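Ketonik wants you to teach the arm before you buy the arm

June 17, 2021 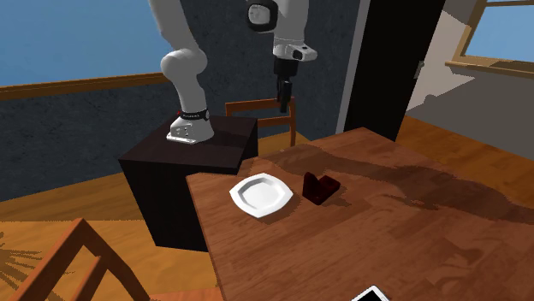 Small companies often buy a robot arm first and learn to use it later, and the founder of Ketonik thinks this order is wrong. Her firm sells a software kit, called Edeck, in which the customer can build a work cell on the screen, try a gripper, and run the whole job before any money goes to hardware. I spoke with her for one hour by video. She asked me not to print her name, as she prefers that the product is known and not herself.

I began with the price, because readers of this page always write to me about the price. Edeck costs 1,438 euros for one seat, and the license does not end after a year. Updates are included for the first 11 months. "People ask me why 11 and not 12," she said. "Our release comes every November, and we did not want that somebody pays in December and gets two big releases while another person gets one. It is maybe too complicated. We will possibly change it."

There is also a trial of 60 days. It has all the functions, but a program made in the trial cannot be exported to a real controller. I told her that I find this a fair limit. She was less sure. Some customers, she said, build something good in the trial, and then their manager does not approve the purchase, and the work stays locked in the file.

The simulator itself is the main part of the kit. The user chooses an arm, a base and a gripper from the library, and then puts them in a room. The rooms were for me a surprise. I expected a gray floor with a grid, as in the older programs I know. Edeck comes with six rooms, and several of them look like a home, with a table, chairs, a door and windows.

"We had the gray floor in the first version," she said. "Then a customer told us that everything worked on our gray floor and nothing worked at his place. He had a chair. The chair was in the way of the elbow, and he did not think to model a chair. So now we give you the chair, and you can take it out if you don't like it."

Light is treated in the same way. The sun in the room can be moved, so the shadows on the table change their place and their strength. She explained that this matters for customers who add a camera to their robot later. A vision program that was tuned in flat light can take a dark shadow for an edge. I asked whether the light is exact enough to trust. She answered that it is good enough to find the problem, but the final tuning must be done in the real room.

I tried the trial version myself for two weeks before we talked, and I gave her my list of complaints. The first one is the gripper. Position and reach are calculated very well, but the contact with thin objects is weak. When I let the fingers close on the rim of a plate, the plate sometimes jumped. She did not argue with me. "Thin edges are our worst case. A box is easy, a cup is okay, a plate is hard. We are working with Benuvora on a new contact model, and it is slower than the old one. Now we have to decide how slow people can accept."

My second complaint was the manual. It is written for somebody who already knows the words. "Flange" appears on the first page and is explained much later. She laughed and told me that the manual was written by the two people who wrote the code. A new text is ordered from Kadrić, a small office that makes technical documents, and it should be ready in November together with the release.

My third was about the view. When the camera is close to the table, the upper part of the arm goes out of the window, and it is easy to forget that the elbow is up there and can hit something. A second small view would help. She wrote this down while we spoke.

I asked finally for whom the kit is not suitable. She thought for some time. "If you have one job, and it is always the same job, pay an integrator. He will come, he will do it, and you will be happy. We are for the person who will change the job every month and does not want to call somebody each time."

The trial can be downloaded from the Ketonik website after registration with an email address. A computer with a separate graphics card is needed. On my older laptop the program started, but the shadows had to be switched off.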